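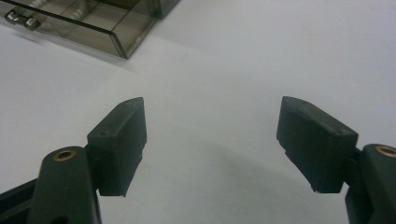 Fiche du jeu de données : Démonstrations de préhension, journée portes ouvertes de Grakmont

Version 1.1
Langue de la documentation : français
Responsable de la publication : atelier de robotique de Grakmont
Nom court du jeu : plornurero-po

Présentation

Le jeu plornurero-po rassemble les séquences enregistrées en novembre lors de la journée portes ouvertes de l'atelier de robotique de Grakmont. Le public était invité à manipuler de petits objets sur table au moyen d'une pince tenue à la main et munie d'une caméra. Les enregistrements sont mis à la disposition des équipes partenaires et des établissements d'enseignement qui en font la demande.

La collecte s'inscrit dans le projet Plornurero, consacré à l'apprentissage de gestes de préhension à partir de démonstrations humaines. La société Brunner a prêté une partie du mobilier et assuré l'éclairage des postes.

Déroulement de la visite

L'accueil était ouvert de 10 h à 17 h. Les visiteurs étaient répartis en groupes et suivaient un parcours comprenant une présentation des bras fixes, un passage à l'atelier d'impression et une séance de démonstration à la pince. Seule cette dernière étape a donné lieu à un enregistrement.

Chaque participant disposait d'un essai libre, non conservé, puis réalisait la tâche affichée au poste. Un membre de l'atelier restait présent pendant toute la séance et pouvait interrompre l'enregistrement à la demande du participant. La participation était facultative. Les mineurs devaient présenter une autorisation signée du représentant légal.

Contenu

Nombre de séquences : 300
Nombre de tâches : 17
Durée maximale d'une séquence : 50 secondes
Format vidéo : MP4, sans piste sonore
Annotations : un fichier JSON par séquence

Les tâches portent sur la saisie, le déplacement, le dépôt et le rangement d'objets de petite taille. La consigne donnée au participant est reproduite mot pour mot dans le champ « consigne ». Certaines consignes ont été reformulées en cours de journée ; les deux rédactions sont alors conservées, la seconde portant le suffixe « b ».

Matériel

Les postes étaient équipés de la pince Flitoser, dans sa version manuelle. Les doigts, de couleur vert foncé, se font face et portent chacun un embout rectangulaire à extrémité biseautée. Le plan de travail est blanc et mat. Les accessoires propres à chaque tâche sont répertoriés dans le fichier materiel.csv.

L'ouverture de la pince n'est pas mesurée par un capteur. Elle a été estimée à partir de l'image, et la valeur correspondante doit être considérée comme indicative.

Organisation des fichiers

sequences/ : vidéos, classées par tâche
annotations/ : consigne, résultat, ouverture estimée, horodatage relatif
calibration/ : paramètres optiques de chaque poste
materiel.csv : liste des accessoires
exclusions.csv : séquences retirées et motif du retrait

Le champ « résultat » prend l'une des valeurs suivantes : réussi, partiel, échoué, interrompu. Il a été renseigné après la journée par deux relecteurs travaillant séparément. En cas de désaccord, la séquence a été revue en commun.

Données personnelles

Aucun nom, âge ou autre élément d'identification n'est associé aux séquences. Les vidéos dans lesquelles un visage ou un badge était lisible ont été retirées avant publication, soit 36 séquences au total, qui ne sont pas comptées dans le tableau de contenu. Toute personne ayant participé peut demander le retrait de ses enregistrements en communiquant le numéro de passage inscrit sur son coupon.

Limites connues

Les participants étaient pour la plupart novices. Les trajectoires comportent des hésitations et des reprises de prise, conservées telles quelles. Les gauchers sont peu représentés.

L'éclairage du poste 2 a été modifié en début d'après-midi. Les séquences antérieures à ce réglage présentent des ombres plus marquées et sont signalées par la mention « ecl_1 ».

Le jeu n'est pas destiné à l'évaluation de systèmes de sécurité ni à la commande de machines partageant un espace avec des personnes.

Conditions d'utilisation

L'utilisation est autorisée à des fins de recherche et d'enseignement. La redistribution des vidéos, même partielle, est soumise à l'accord écrit de l'atelier. Les publications fondées sur ces données doivent mentionner le nom du jeu et le numéro de version.

Historique

1.1 : correction des horodatages du poste 3, ajout de exclusions.csv
1.0 : première mise à disposition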